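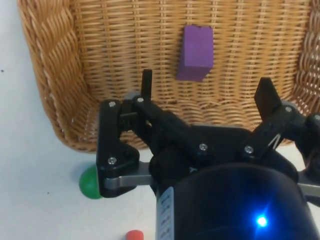 Print this page | E-mail this page

4.3 Setting the gripper and first pick-and-place test

Drova arm, home workshop build. Complete section 4.2 (wrist wiring) first.

1. Switch off the supply at the wall. Wait until the wrist light goes out.

2. Check each hex-socket screw in the finger linkages. Tighten until the play is gone, then back off slightly – the links must still swing freely by hand.

CAUTION: Do not force the fingers apart with the power on. The linkage can trap skin.

3. Place the basket on the table with its near wall 210 mm from the arm base. Mark the corners with tape.

4. Switch on and open the Omaren control panel. Set the closing force to 2 and the speed to 300.

5. Jog the wrist until both fingers are above the rim. Lower in small steps.

NOTE: Woven wicker catches the fingertips. Stop the descent before they touch the weave.

6. Close on a foam block, lift it clear of the rim and release it over the table. Repeat with a ball.

7. If the block slips, raise the force by one step and return to step 5. If the ball slips, check that the finger faces meet squarely (section 4.5).

8. Save the position as BASKET_A.

Last updated: 2024-05-30

Contact: Jericho Ocampo, Miltanitz Workshop | © Miltanitz Workshop | Back to top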